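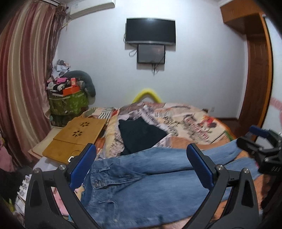
Pin-yu Leung wrote to us after her first evening of recording and wanted to know whether folding the same pair of pants over and over was really any use to anyone, or whether she ought to be hunting through her closets for something more interesting. We get some form of that letter nearly every week, and it seemed a good one to begin with.

Frequently asked questions for Lillell home recorders
Last updated 9 May 2026

Is it any use to repeat the same garment?

Yes, very much so! A learning system needs to meet the same job many times over, starting from slightly different positions each time, before it begins to get the hang of it. Please do the same pair of jeans as often as you have the patience for. All we ask is that you pick them up and let them land a bit differently between takes - a leg tucked under, the waistband turned the other way, whatever happens when you drop them. After 8 takes, move on to another piece and come back to the first one later if you like.

Should I tidy the room first?

Please don't go to any trouble. The bed you fold laundry on at home is just the sort of place we're hoping to learn from, patterned comforter and all. Bags of clothes, curtains, a lap desk, things piled up in the corner, they are all fine. Do put away mail, prescriptions and family photographs, and switch off the television so that nothing is playing on it.

What counts as one take?

A take starts when both grippers are open and above the garment, and it ends when the garment is folded and both grippers have let go. Hold still for 3 seconds at each end. Those little pauses help the people at Szalai, who do our trimming, find where one take stops and the next one starts.

I dropped it halfway. Do I throw the take away?

No, keep going. Pick the garment up again and finish as you would have anyway, and we'll be glad to have it. The only takes we'd like you to delete are the ones where you stopped partway through to answer the door or chat with somebody. In the Skelum app that's the Discard button, and it will ask you twice.

How fast should I go?

Slower than you'd fold with your hands, but not so slow that it feels like a museum. Most people settle into a comfortable pace by the end of their first evening. If the cloth keeps slipping out, try taking a deeper pinch near a seam or the waistband, where there's more to hold on to.

Do I have to use both hands?

For pants, towels and anything with sleeves, yes please. Socks and washcloths can be done with one, and there's a separate task in the app for those. If you're left-handed, lead with your left - we have far too few left-handed takes as it is.

How many takes make a full set?

A full set is 236, spread over as many evenings as you want. You can send in a partial set and still be paid for every accepted take. Sets begun this spring should be uploaded by the end of June.

Why were some of my takes turned down?

Usually the garment wandered out of view, or the two grippers lost track of each other and the recording drifted. The app shows a short note beside each one. If you think we've made a mistake, tap the note and tell us, and somebody will look at it again.

The blue pads are getting dirty. May I wash them?

A damp cloth and a little dish soap will do nicely. Let them dry fully before the next take, and please don't peel them off. Spare pads come from Zistton, and you can order them through the app under Supplies, item 62.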